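Saston browser demos: progress report to Kokkonen
July
By the Wallitz teaching tools group
3 min read

The grant pays for a set of web pages that let first-year students try out camera geometry without installing anything. We are now nine months in, and this report covers the last three.

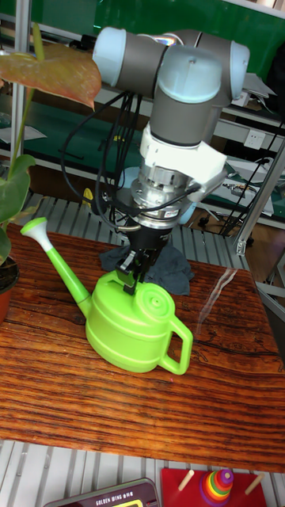
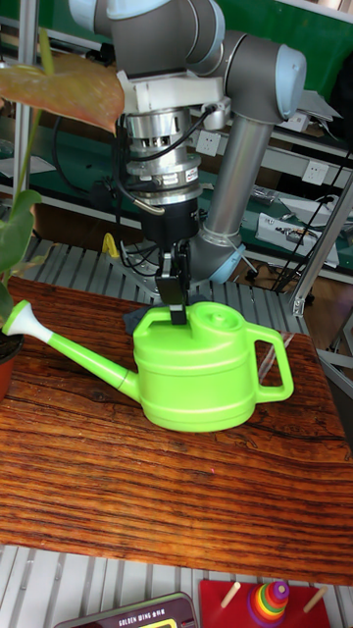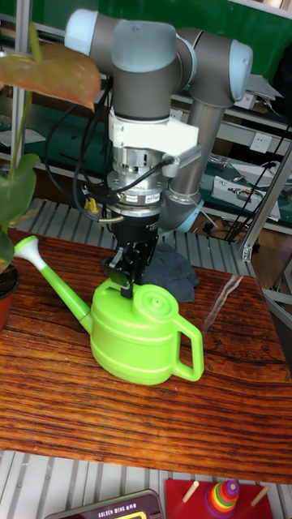

A gripper on the lid of a green watering can.

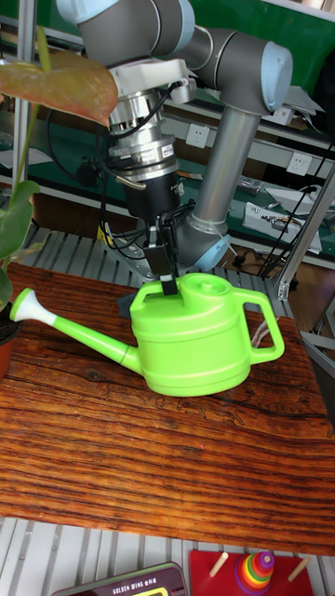

Of the 21 demos in the plan, nine are live. The lens distortion page works in every browser we tried. The stereo page does not – it stalls on older tablets, and we have no fix we trust yet.

Traffic looks good on paper. The server logged 1185 sessions, but a session starts whenever a page loads, and many ended before a single slider moved. We would rather not report that number as students reached, and we ask Kokkonen not to quote it that way.

Kiltomton ran the pages in two lab classes. Teachers there liked them. Quiz scores went up slightly, in a term when the quiz was also shortened, so we draw nothing from that.

The automatic grading module is behind schedule. The original plan assumed it could mark free-form answers, and we doubt it ever will to a standard a teacher would accept. We propose dropping it and moving the money to the stereo page and to a proper trial with a comparison class.

Spending is within budget. The translation work has not begun.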